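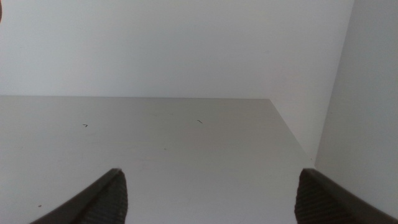
4.2 What festival-goers remembered about the sponsors

We now turn to the part of the study we most enjoyed doing. Section 4.1 dealt with who came to the Tarville festival and how they got there. In this section we look at which sponsors they could name afterward, and what they said when they named them. The answers were livelier than we had any right to expect from a survey about brand names!

A total of 1063 people completed the online questionnaire, which went out after the July event to everyone who had bought a ticket through the festival site and agreed to be contacted. The first sponsor question was open: "Which companies or brands do you remember from the weekend?" People typed whatever came to mind, and only then did they see a list. We kept the two steps on separate screens, with no way back, so that the list could not help anyone with the open question.

The two main sponsors differed a great deal in how they spent their money. Brundier, a shoe company, bought the name of the main stage, and its logo was on the stage banners, the printed program and the wristbands. Prolby, a maker of soft drinks, had a much smaller package. It paid for free water refill points and for a shaded seating area next to the acoustic tent, and its name appeared in modest lettering at those spots and in few other places.

Going by exposure alone, Brundier should have won easily. On the list question it did: far more people ticked it than ticked Prolby. On the open question, though, Prolby came out slightly ahead, and the gap grew among people who had stayed for the whole weekend. We think this is a lovely result, and we checked it several ways before we let ourselves believe it. It held up when we left out people who said they already bought Prolby drinks, and again when we left out those who had come only for the acoustic program.

The comments help explain why. People rarely wrote the word Prolby by itself. They wrote about sitting down with a friend they had lost for an hour, about filling a bottle before the headline set, about a child who fell asleep in the shade (this came up more than once, always fondly). Brundier was most often given as a bare name, sometimes as "the shoe stage," and a few people misspelled it in ways that took us a while to sort out. Earlier work on sponsorship tends to treat recall as one thing that goes up with exposure. Our answers look more like two things, one for having seen a name and one for having a story that includes it, and it seems well worth measuring them apart.

4.2.1 Coding the open answers

Two of us (Chou and Kwok) read the open answers separately and marked each sponsor mention as bare, practical or personal. A mention was bare if it gave only the name. It was practical if it told us what the sponsor provided, and personal if it described something that happened to the writer or to people with them. Where the two readers disagreed, Shek read the answer without seeing either mark and made the final call. Most disagreements were over the line between practical and personal, as in "the water place, which saved us." We settled on personal for that one, though we can see the case for the other side.

We also held follow-up phone interviews with 86 people who had left a number. Mansour and Chien ran these from a short guide and were free to wander from it when the talk got interesting, which it often did. In 40 of the interviews the person brought up a sponsor before we had asked about sponsors at all. That pleased us enormously, as the guide opened with questions about music, food and getting home. These early mentions leaned heavily toward the personal kind.

Figure 3. Pale gray surface with a plain white wall behind it.

4.2.2 Limits of the recall data

Some caution is needed. The summer was warm, and free water and shade would surely matter less at a cool event or an indoor one. People who fill in a questionnaire after a festival are also likely to be those who had a good time, and we have no answers from anyone who left early and unhappy and deleted our message. Over 200 respondents skipped the open question and went straight to the list, and we can't tell whether they remembered no sponsor or simply didn't feel like typing.

We also can't say anything yet about sales. Remembering a drinks company warmly is a long way from buying its drinks, and neither sponsor shared figures with us. What the data do show is that a small, useful presence can stay in people's minds alongside a very large one, and that they are happy to talk about it at length when given an empty box and no word limit. Section 4.3 takes up the same question for the food vendors, whose names were remembered least well of all, even by people who could describe the meal in detail.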